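The Beast of Retum Bay

Evelien Van den Broek had seen the picture eleven times before she turned thirteen, always at the Goicoechea, always from the third row, where the seats leaned back so far that you had to watch everything over the tops of your own knees. It was called Flundatia, after the monster, and the monster was a flounder the size of a ferry who came up out of Retum Bay one March night because somebody had been dropping bombs on her eggs. She flattened a cannery and a radio tower and then she went home again, and Evelien cried every single time she went home again.

Her grandfather had been inside the tail. He was a plumber by trade, but the studio was down the road and paid in cash, and they needed four strong men who could walk in step under a rubber skin without fainting. He used to say the skin had 2,736 scales on it, all glued by hand by two sisters who fought the whole time (you could tell, he said, which side of the fish belonged to which sister, and the left was neater).

So when the letter came to say that the Goicoechea would be showing the old film one last time before the building went over to Evgate, the parking people, Evelien packed a bag and took the early train. She was sixty-one and had not been back to Retum in a good long while. Her cousin Maud had the kettle on, and talked straight through lunch, about the roof and the neighbors and how the theater had 184 seats left that you could trust and a good many you couldn't.

"And will you cry?" Maud asked, passing the bread.

"I expect I'll be fine," said Evelien.

After the plates were cleared they stayed on at the table, the way they had as girls, and took turns doing the scientist's speech, the long one about the sea keeping its own accounts. Maud still had all of it. Evelien lost her way in the middle, at the place where the general slams down the telephone, and they had to go back and start over twice.

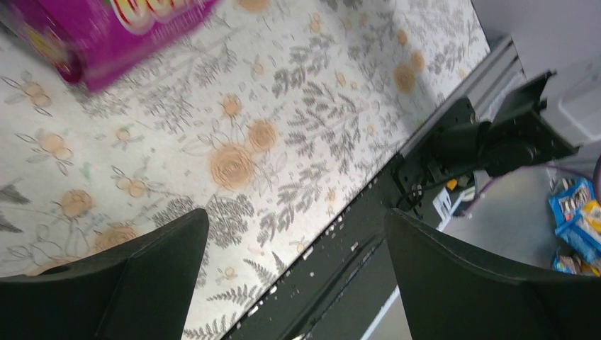 Maud's good flowered cloth.

They walked down at seven, arm in arm on account of Maud's hip, and sat in the third row. The print was scratched and the sound went soft whenever the orchestra got going, but there was the bay, and there was the little fisherman with his lantern, and then the water heaped itself up and Flundatia rose out of it with both of her eyes on the one side of her head, looking at the town as if she had only come to ask a question.

"There he is," Maud whispered, when the tail came round and took out the cannery. "Second hump from the end."

Evelien watched the second hump. It was half a step behind the others. She had never noticed it in all those Saturdays, but there it was, a small hitch, a man with a bad knee hurrying to keep up in the dark, and she leaned forward in that terrible seat and kept her eyes on him all the way down the beach and into the water.

"You said you'd be fine," said Maud, and gave her the handkerchief.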